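Section 4: Teaching the arms to load the washing

Right, if you've got this far then the arms are bolted down, the cables are in and the stop button works (you did test it, didn't you?). Now for the bit everyone wants to see. I'm going to take you through the laundry routine the way I set it up myself, including the places where I lost an afternoon. You'll need the Drident controller running and the Jirkusska software on version 2 or later.

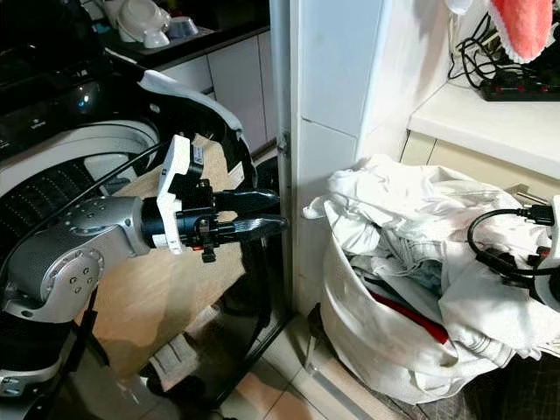
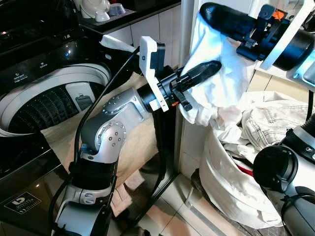
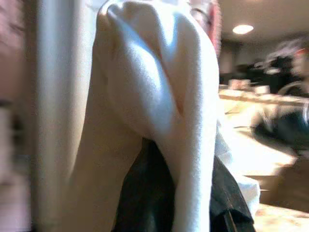 Fig. 4.1 to 4.3. Laundry work: the washing machine and the bag of clothes (4.1), a white garment held up in the gripper (4.2), and white fabric seen from the wrist camera (4.3).

Can it do your washing yet? Sort of! It can get clothes from a bag or basket into a top loader while you're in the same room. It can't sort colours, it doesn't check pockets, and it has no idea that your good jumper shouldn't go in with the towels. If you go in expecting a slow but willing helper you'll get on fine with it.

4.1 Before you start

1. Put the washing bag within easy reach of both arms, on the floor, with the top pulled wide open. Mine went too far away the first time and the right arm spent ages stretching for a sock it was never going to get.

2. Open the lid of the washing machine all the way and make sure it stays open by itself. The software looks for the rim of the opening, and a lid that's half down confuses it no end.

3. Empty the pockets. All of them. I know you know this.

4. Clear anything breakable off the nearest worktop. Look at the bowl on its side at the back of Fig. 4.2 and think about your own crockery. The elbows swing out further than you'd expect on the way up.

5. Turn on the lights, even in the daytime. White clothes in a dim corner come out as one big grey lump to the cameras.

Caution: Keep children, pets and dangly sleeves out of reach while the arms have power. They move slowly until they don't, and a gripper can't tell a shirt in a pile from a shirt with you inside it.

4.2 Showing it where things are

1. From the main menu choose Places, then New place. Call it something plain like "washer".

2. Press Hold on the hand controller and guide the left gripper until it's just above the middle of the opening. Press Save.

3. Lift the gripper well clear and press Save again. This is the safe height, and every trip to the drum will pass through it. Be generous. I set mine low to save time and then watched it drag a duvet cover along the rim, over and over.

4. Do the same with the right gripper for the bag, and call that one "bag". Save a point above the pile, never down inside it. The arm works out the last bit on its own.

5. Press Check. Both arms will go round the saved points at a crawl. Keep your thumb on Stop the whole way.

Note: If anybody moves the bag, even a nudge with a foot, do steps 4 and 5 again. I've put two strips of tape on the floor to line mine up and it's made life much easier.

4.3 Your first load

Start easy. Tea towels, T-shirts, pillowcases. Jeans are heavy and stiff and they like to bring half the pile up with them, so leave them for another day.

1. Choose Tasks, then Load washer.

2. Set Items per trip to one. There's a setting for more, and I'd leave it well alone until you've watched a few loads.

3. Set the grip to Soft. Medium is for denim and thick towels. I've never found a use for Hard apart from frightening the cat.

4. Press Start and stand back a good pace.

5. Watch the wrist camera view on your screen for the first few pick-ups. What you want is a nice big fold of cloth hanging between you and the rest of the room, a bit like Fig. 4.3. If all you can see is the pile, press Pause, then Retry.

6. When it stops finding things, look in the bag yourself. There'll be a sock. There is always a sock! Drop it in by hand.

7. Add your detergent, close the lid and choose the wash on the machine's own buttons. The arms don't do any of this. I did try teaching mine to press the start button and it got there, but it pressed it three times.

Caution: Never start a wash with a gripper still over or inside the drum. Send both arms home first (Tasks, then Home) and wait for the beep.

4.4 How long does it take?

Longer than you. I can empty a bag into the machine in one go by turning it upside down, and the arms do it a garment at a time. Where they win is patience. They'll keep at it while I'm making the tea, provided I'm near enough to hit Stop.

The gripper pads need looking at every 10 loads, as fluff builds up on them and then thin fabrics slide straight out. Wipe them with a damp cloth and let them dry. The counter under Settings keeps track for you, and it'll nag you at 4000 picks to change the pads altogether. My own first pair gave up at 3445, so don't be surprised if yours go a bit early. Rivera sell the spares in packets of 2.

4.5 When it goes wrong

It picks up the bag as well as the clothes. Fold the edges of the bag outwards, or swap to a basket with stiffer sides.

It drops things halfway. Check the pads for fluff first, then go up one grip setting.

It lets go over the rim and a sleeve is left hanging out. Move the "washer" point further towards the middle. If it only happens with long things, turn on Lower before release (it's under Tasks, Advanced, and I have no idea why it isn't on from the start).

Both arms go for the same thing and have a tug of war. Press Stop, free the cloth with your own hands once the light has gone amber, and set Take turns to On. Horácio Coelho on the Batside help forum wrote up a clever way of giving each arm its own half of the pile, and it's well worth a read once you've got the basics working.

It says "No items found" and the bag is full. Try more light, or give the pile a bit of a stir.

Folding is in Section 5. Put the kettle on before you start that one.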